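Products > Grippers and End Effectors > Two-Finger
Print | E-mail this page

Drekora G2 Two-Finger Gripper with Csonka Controller

The Drekora G2 is an electric parallel gripper for light handling in kitchens, laboratories and service work. It is sold single or as a matched pair for two-arm robots. The pair comes with one Csonka controller, which drives both grippers from the same power supply, so you do not need a second box in the body of the robot.

Many customers ask us what is the difference between the G2 and the older G1. The fingers are the same and you can keep your old finger pads. The motor and the gear are new. The G2 closes more softly at the end of the stroke, and it reports the finger position during the whole movement. The G1 reported only open and closed. If you pick thin objects like forks or folded cloth, you will notice this very soon. If you handle only boxes of one size, the G1 is still a good choice and we keep it in stock.

What is in the package (pair)
Two G2 grippers, left and right
Csonka controller with power cable
Wrist adapter plates and screws
Finger pads, smooth and ribbed
Model files for simulation
Printed quick guide

Choosing the finger pads

The smooth pads are made for glass and ceramic. The ribbed pads hold better on cloth, bread, paper packages and other things which give way when you press them. Changing the pads takes a small hex key and a few minutes. Please do not mix one smooth and one ribbed pad on the same gripper. The object will turn in the fingers when you lift it.

Setting the controller

The Csonka controller has five force levels. Start always at the lowest and go up one level at a time. For a stemless glass we use the second level, for a full plastic bottle the fourth. The level can be set for each gripper alone, and this is useful when one arm holds and the other arm works. The settings stay saved when the power is off.

Firmware from February or newer is necessary for the pair. With older firmware the right gripper may not answer after an emergency stop, and you must restart the controller by hand.

Trying the gripper in simulation

You can try the G2 before you buy it. The model files load in the Clullia simulator, and the kitchen room is included with the free trial. We compare all our grippers in this same room, with tableware and food laid out on a granite counter, because a tidy table with cubes on it does not say much about a real household. 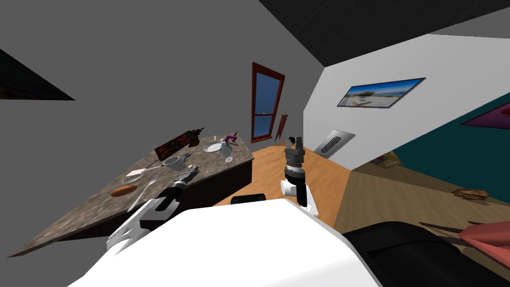
Image: Clullia simulator / Drekora

For a first test we recommend the fork. It is a low and narrow object, and the fingers must come close to the stone without touching it. The mug is the next step, above all when it does not stand straight. Keep the arm you are not using upright and away from the counter, otherwise the planner takes a long way around it. The bottles at the back need more reach, so leave them for later.

Hannelore Riedl from our application team has written the test sheet which comes with the files. It lists the objects, the pads and the starting force level. You may change everything in it, but please write down your changes if you want to compare your results with ours.

Compatibility

The adapter plates fit the Pretine arm directly. For other arms send us a drawing of the wrist flange before you order. We do not supply the arm or the cameras.

Warranty is two years for the grippers and the controller. Finger pads are wearing parts and are not included.

Page updated May 2, 2023
Tags: two-finger gripper, dual arm, controller, simulation
Shares: 2 | Comments: 0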